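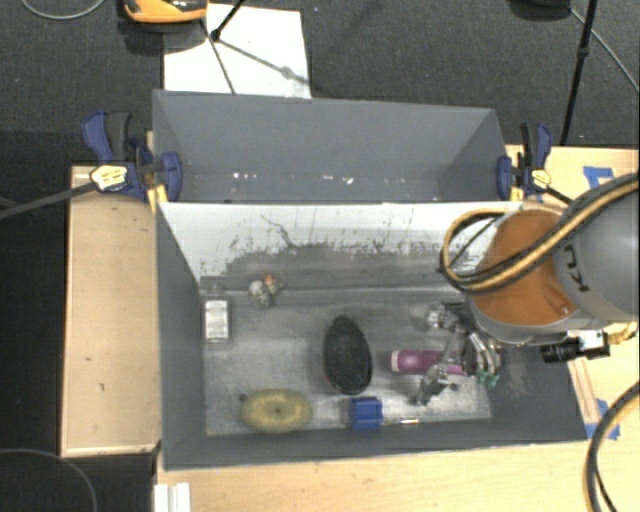

Chapter 4. Safe Practice in the Picking Cell

A picking cell is a small place where a robot takes objects out of one container and puts them somewhere else. In Chapter 3 we studied how the robot chooses its grasp. In the present chapter we study the rules that people must follow so that the cell is safe and its results can be trusted. Many students believe that such rules begin with fences and emergency stops. These are necessary, and Section 4.3 is given to them, but the first rule is older and more simple: whatever the robot works against must stay where it is. A bin that moves a little under the hand makes every stored position wrong. For this reason bins are held with bar clamps, as with the two blue and black ones at the sides of the gray bins, and the clamps are checked by hand before the arm receives power. The handle of a clamp is also an obstacle. It must be entered in the collision model together with the bin walls, and entered again if the clamp is changed for a different size.

4.1 Three kinds of rules

In this book we divide the rules into 3 kinds. Laws are made by the state and must be obeyed. Standards are written by technical bodies, and a law or a contract may make them obligatory. House rules are written by the laboratory or the factory for its own cells. A student meets the house rules first, usually on a sheet near the door, and may think they are the least important. I do not agree. A standard can say that moving parts must not trap a cable, but only the house rule can say which cable, on which arm, and who looks at it on Saturday when the shift is small.

4.2 The work record

Each cell has a work record. The operator writes in it the objects used, the hand mounted on the arm, the speed limit, and any stop that was not planned. At the Soriano training workshop, where I taught for many years, the record was begun by Rosalinda Galang, and her form had 17 lines. We shortened it two times and both times we put the lines back. The form is printed in Appendix B.

The record should also give the condition of the bin. Scratches on a wall or a floor do not by themselves make a bin unfit. A crack does, and so does a raised edge on which a finger can catch. In our workshop the bin is inspected after every 1,000 picks and after any collision, even a light one.

Before you continue, please learn these terms, which are used in all sections of the chapter:

Working space: all points that the arm, the hand and the held object can reach.
Reduced speed: the limit used when a person is teaching the robot. It is set by the house rules and may never be higher than the limit in the applicable standard.
Unplanned stop: any stop that the program did not ask for.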